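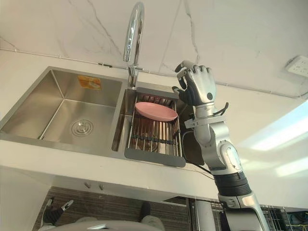 5. Setting up the sink station

Getting Started > Kitchen > Dishes and Drying Racks

Welcome to the fun part! By now your Fitura is unpacked, charged and standing on its own base, and you've been through the first hand check in Section 4. In this section you'll teach it one sink, one drying rack and one plate. It's a small job, but it's the one where most owners start to see what the hands can do, and once it's stored you can build on it for everything else around the counter.

Set aside a quiet stretch of the day for this. You'll need the tablet with the Protia app open, one drying rack and one plate. A plain plate in a solid color is the best choice for the first try. Pink, green and dark blue all stand out well against steel. Clear glass is hard for the robot to find, so leave it for later.

5.1 Prepare the sink

1. Empty the basin you won't be using. In a double sink, leave the larger basin free and put the rack over the smaller one.

2. Set the rack across the basin so that it rests on the rim at both ends. Press on each corner. If it rocks, turn it around and try again.

3. Swing the faucet so that the spout isn't hanging over the rack. A tall gooseneck is fine where it is, as long as the hand can come in from the side.

4. Wipe up any standing water on the counter in front of the sink.

5. Lay the plate flat on the rods, toward the back of the rack. A little tilt is all right.

Note: Racks with a wide, flat front edge work very well. The robot uses that edge to line itself up, and you'll see the outline snap into place in the app.

Note: Stickers on the inside of the basin, drain covers and wall outlets can all stay as they are. The app may draw a box around them during the scan. Tap the box and choose Ignore.

CAUTION: Keep the water turned off during setup. The hands are rated for splashes only with the gloves from the Vonuvis cover set fitted, and the wrist is never to be held under a running faucet.

5.2 Place the robot

1. Roll the base up to the counter until the distance on the tablet reads 70 cm. The number turns green when you're there.

2. Turn the robot so the rack is ahead of its right arm. If you'd like to teach the left arm instead, choose Mirror on the tablet and put the rack on the other side.

3. Lower or raise the body until the counter edge crosses the middle of the live view. You want the whole rack in view, plus a good piece of wall behind it.

4. Lock both wheels.

5. Check the black cable at the right wrist. It should hang in an easy loop, with enough slack for the hand to turn all the way over. Move anything it could catch on, such as cabinet knobs, hooks or the bars of a wire rack on the floor.

CAUTION: Never shorten the wrist loop with tape or a cable tie. The slack is there for the turn of the wrist, and a tight cable can pull out of its socket in the middle of a move.

5.3 Teach the ready position

The ready position is where the hand waits before every reach. A good one saves you so much fiddling later on! Take your time with it.

1. On the tablet, open Stations, then New, then Sink.

2. Press and hold Soft Arm. The arm goes light and you can guide it with two fingers under the forearm. Support it the whole time.

3. Bring the hand up to the right of the rack, slightly higher than the plate, with the fingers pointing up.

4. Let the fingers curl a little. They don't need to be closed.

5. Release Soft Arm. The arm stiffens where it is. Tap Save Ready.

6. Tap Point Check. Leave the hand alone while the index finger straightens and the others stay partly curled. The app then asks whether the finger is clear of the faucet and the wall. Look from the side before you answer. 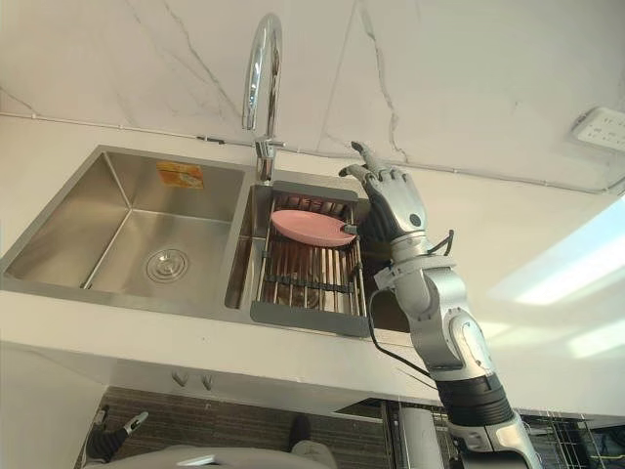 Fig. 5-2. Point Check at the sink: index finger extended, hand to the right of the plate.

7. If the finger is clear, tap Yes. If it's closer to anything than you'd like, tap No and go back to step 2.

Note: Bright light on a glossy counter or wall can wash out one side of the live view. Close a blind or switch off the lamp over the sink and scan again. You can turn it back on once the station is saved.

5.4 First practice runs

1. Stand where you can reach the red stop button on the base.

2. Set Speed to Low and Runs to four.

3. Tap Start. The robot goes from ready to the rim of the plate, stops short of touching it, and comes back.

4. Watch the elbow as well as the hand. It swings out farther than you'd think, and a dish soap bottle left on that side will end up on the floor.

5. When all the runs have finished, look at the score. Anything over 33 is good enough to go on to lifting in Section 6.

A low score usually comes down to the rack having moved. Press it back into place, repeat 5.1 step 2, and run the set again. Piret Mägi on our support desk spent a whole afternoon with slippery racks and found that a strip of damp paper towel under each end stops the sliding almost completely. We've been doing it in our own test kitchen ever since, and it's great.

CAUTION: Keep children and pets away from the counter while the arm is moving. Both hands are live during a run, including the one that isn't reaching.

5.5 Storing the station

Tap Save and give the station a name. Fitura keeps the sink, the rack and the ready position together, so if you swap the rack for a different one, save it as a new station and keep the old one too.

The Ramanauskas rack adapter has its own page at the back of the manual. Do 5.1 to 5.3 first, then turn to that page.

Section text by Dzintra Krūmiņa. Revised 28 Mar 2025. Lifting and stacking continue in Section 6, with a longer chapter on cups coming in the April update.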